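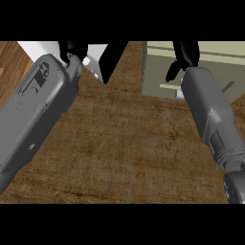 *by Areti Stamatopoulos*

I found out I had type 1 diabetes the February I turned nineteen, in the middle of a semester, two weeks after I'd finally gotten a room without a roommate. I'd been drinking water like crazy and falling asleep in the library by 4 p.m., and I figured that was just college. My friend Chutima (she was pre-nursing and already bossy about it) took one look at me and drove me to urgent care.

I spent three nights in the hospital. Mostly I remember the socks with the rubber dots on the bottom, and a nurse showing me how to give a shot to an orange. I was great at the orange! My own stomach was another matter. I sat on the edge of the bed for so long that my dinner tray got cold and they had to bring another one.

The shots got easy pretty fast. Telling people didn't. I used to do my insulin in the bathroom at Brolta, the coffee place where I worked, balancing everything on top of the paper towel thing and hoping no one knocked. For months my manager thought I just had a very nervous bladder. I dated a guy for a whole summer and told him my juice boxes were "a nostalgia thing." He believed me, which tells you a little about both of us.

Then one night I went low at a movie. My number was 54, I was sweating through my jacket, and I still didn't want to unwrap my candy because it was a quiet part. I was more scared of the crinkling than of passing out! I ate it in the lobby and cried and called Chutima, who yelled at me for a while and then stayed on the phone till I was home.

So I started telling people. My boss first, then the two girls I closed with, then my new roommate before she'd even signed anything. Most of them said "oh, okay" and asked if I could eat cake. (Yes. I can eat cake. Please invite me to things with cake.)

I'm twenty-six now and I wear a sensor on my arm, and sometimes little kids in line at the grocery store ask me about it. I love that. Last month a girl showed me hers, with a purple sticker on it, and now I need stickers, so if you know where to get good ones that survive a shower, leave me a comment.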